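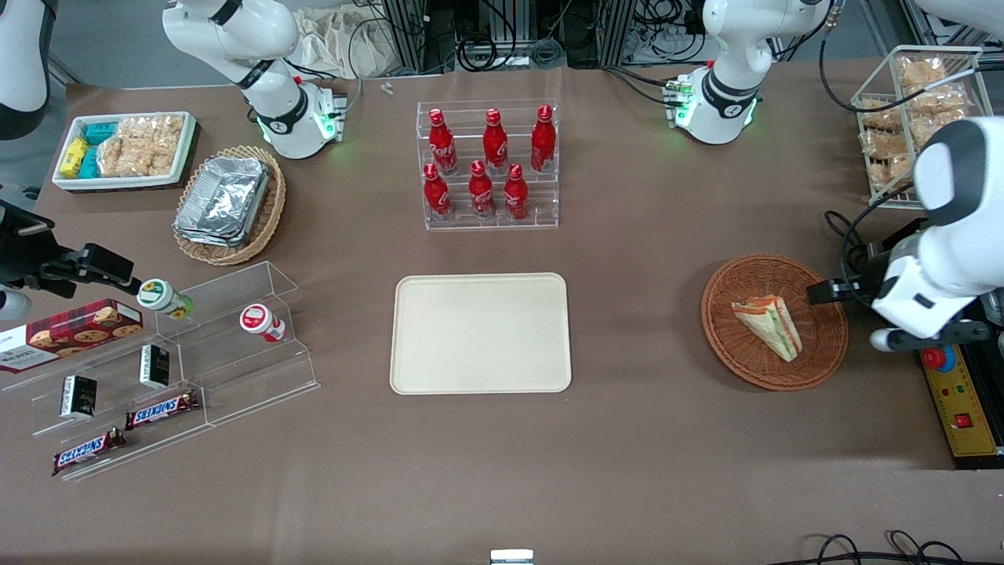 **unex_8** - Friday
Tray-loading task for the Mekwood club round. Policy trained on 100 demos. Sandwich picks are fine, bottles from the back row of the rack are not. Add demos or change the grasp?

**ackah2**
Change the grasp. Clear acrylic gives poor depth, so approach from above by the cap.

> approach from above by the cap

**orent846**
Disagree. A cap grasp swings on the way to the tray. Collect more back-row demos first.

**ackah2**
It swings at full speed. Cut the speed and test both.

**unex_8**
Will run both - logs on Friday.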